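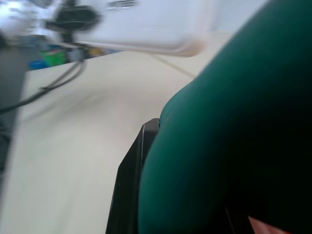
Call for participants: packing a child's school bag

The Rivis Centre for Everyday Tasks in Parkby invites parents, carers and school staff to take part in a study of how children's backpacks are packed and unpacked. Each session lasts 2 hours and is held at a plain table in our ground-floor room. 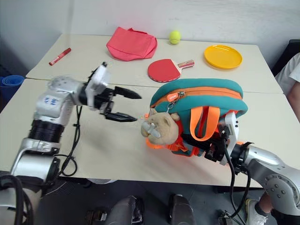
Child's backpack in teal and orange, with plush toy attached.

Participants must be aged 18 or over and have regular care of a child of primary school age. Travel costs within Parkby will be repaid. Sessions run throughout February, with the last on a Friday evening.

Applications should be made in writing to Folasade Fashola, Study Office. Questions about access to the building may be put to Hefin James.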